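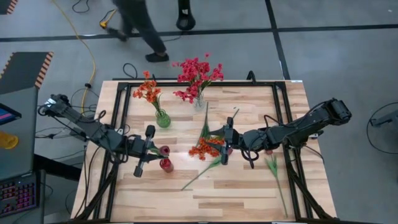
News > Workplace > Drurkdale County

County board backs injury coverage for overnight support workers

By Tegan Mudgway
2021-05-27

14 comments | 61 shares

The Drurkdale County board voted 5-2 to extend full injury coverage to overnight and relief staff who work in group homes and supported apartments under county contract. The measure now goes to a final vote in the fall. If it passes, agencies would have until the start of the next contract year to sign their staff up.

Day staff in county-funded homes have been covered for years. Overnight staff have not, in most cases. Many are classed as "sleepover" workers, a category the county set up when the job mostly meant being in the building in case something happened. Relief workers, who fill in by the shift and may work for several agencies, fall outside the rules as well.

Board member Bevan Tautahi, who wrote the measure, said the old category no longer fits the work.

"People are lifting, they're giving medication, they're up half the night," he said before the vote. "If a person hurts their back at two in the afternoon they're covered. If it happens at two in the morning they have to call a lawyer."

A county staff report counted 124 injuries among overnight and relief workers over three years. Back and shoulder strains were the largest group, followed by falls on stairs and injuries from being grabbed or struck. The report said the true number is likely higher, as workers without coverage have little reason to file a report.
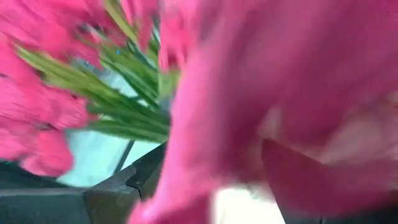 Pink flowers with long green stems.

Bronwyn Dunstan, president of the local that represents support workers in the county, said members have asked for the change since at least the last contract round. She said relief staff are the hardest hit – they lose the shift, they lose the next ones, and they pay for their own care.

Danuta Wróbel has worked overnights in Drurkdale homes for nine years. She told the board she tore a muscle in her shoulder helping a resident off a bathroom floor and was out of work for seven weeks.

"I used my vacation, then I used my savings," Wróbel said. "I went back early. I should not have gone back early."

The two votes against the measure came from members who said they supported the idea but wanted to see firmer cost numbers. The staff report estimates that premiums will rise for every agency with overnight sites, with the smallest agencies paying the most per worker. It does not say who would make up the difference.

Under the measure as written, the county would pay a one-time start-up grant of $1,000 for each home that has overnight staff. After that, premiums would be treated as an allowed expense in the agency's contract. Agencies say an allowed expense is of little use if the contract total stays the same.

Amissah Supported Living, the largest provider in the county with 324 employees, said it would not oppose the measure. Operations manager Shayne Tautahi, who is a cousin of the board member, said the agency already buys a private policy for its overnight staff through Drelik Mutual. That policy covers medical bills but pays only part of lost wages, and it ends after 26 weeks. Bevan Tautahi disclosed the family tie at the start of the meeting, and the county attorney said it did not prevent him from voting.

Shayne Tautahi said the agency would want to know if it can drop the private policy on the day county coverage starts or has to carry both for a time. The measure does not address that. A county spokesperson said the point would be cleared up in the rules, to be written over the summer.

Neighboring Velmont County made a similar change in May of last year. Officials there told the board in a letter that claims went up in the first months and then leveled off, and that no agency had closed a home as a result. Velmont has fewer overnight sites than Drurkdale and pays for the coverage from its own budget.

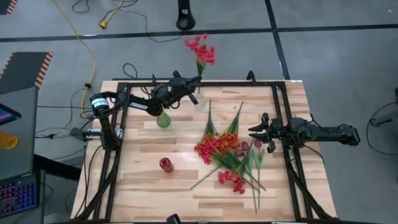 Would a relief worker who picks up shifts at more than one agency be covered at all of them?

Coverage would follow the shift. The agency that scheduled the worker on the day of the injury would file the claim, and lost wages would be figured from the worker's pay at all county-funded agencies over the previous 13 weeks.

The measure does not reach back to past injuries. It also leaves out family members who are paid to care for a relative at home and workers hired directly by a resident. Dunstan said the union would have liked to see both groups included but did not want to hold up the vote.

Agencies would have to post a notice in each home telling workers how to report an injury, and would have three business days to pass a report on to the county. Late reports could bring a warning first and a fine after that. The amount of the fine has not been set.

Written comments on the draft rules will be taken at the county clerk's office. The clerk said comments may be sent in any language and do not have to include the name of the writer's employer. A summary will go to board members before the final vote.

A change to state law covering the same workers was introduced two sessions ago and did not get a hearing. Bevan Tautahi said the county measure would stand by itself if the state does nothing, and would be replaced if the state passes something broader.

Share this story | 14 comments

Related
Velmont reports first-year claims for group home staff
Wait list for supported apartments grows again
County sets contract rates for day programs
Overnight pay dispute goes to arbitration
What to do if you are hurt on a relief shift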